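Rirkville 100 Stair Climb: Frequently Asked Questions

What is the event?
The Rirkville 100 is a sponsored stair climb held at the Lodwood tower in August. Each entrant climbs the main stairwell as many times as they choose, up to a limit of 100 ascents over the month. Money raised goes to the Raudsepp Fund, which pays for grief counseling in the Rirkville area.

Who can enter?
Anyone aged 16 or over. Entrants under 18 need a signed consent form from a parent or guardian. Teams of up to 3 people may share one ascent log.

How is an ascent counted?
An ascent runs from the ground floor timing mat to the mat on the top landing. Both mats must register your tag. Partial climbs are not carried over to the next session. Descent is by elevator only and is not timed.

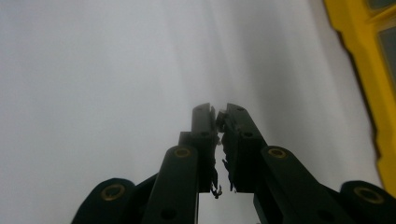
Kedir Gebretsadik writes that his tag failed to register at the top landing on two climbs last year, and asks whether those can be claimed afterward. They can, if the missed reading is reported at the desk before you leave the building. The marshal's sheet is then used in place of the mat record. Claims made by email later are not accepted.

How many steps are there?
One ascent is 405 steps. Entrants on the short program complete three ascents, or 1,215 steps, in a single session. Most finish the short program in roughly 45 minutes, including elevator time.

Do I have to raise a minimum amount?
No. The entry fee covers stairwell hire and insurance. Sponsorship is separate and is paid directly through your Wivitz page – cash can also be handed in at the desk in a sealed envelope marked with your entry number.

What should I wear?
Running shoes with a clean, dry sole. Spiked or studded shoes are not allowed. The tag is worn on the left ankle, outside the sock. Bags must be left at the desk.

Is there medical cover?
Yes. Two first aiders are on duty in every session, one at ground level and one on the top landing. Meron Worku coordinates medical cover and can be reached through the desk. If you have a heart or lung condition, ask your doctor before entering.
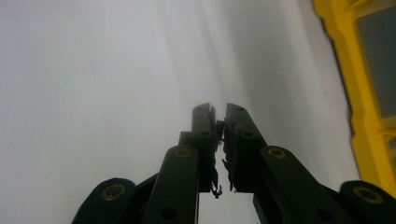 Can I transfer or cancel my entry?
Entries can be transferred to another person until the end of July. Send both names and the entry number to Bianka Kelemen at the entries desk. Fees are not refunded after that point – unused session slots go to the waiting list.

When are results posted?
Ascent totals are updated by 9 p.m. after each session. Final totals are posted in September, once sponsorship payments have cleared.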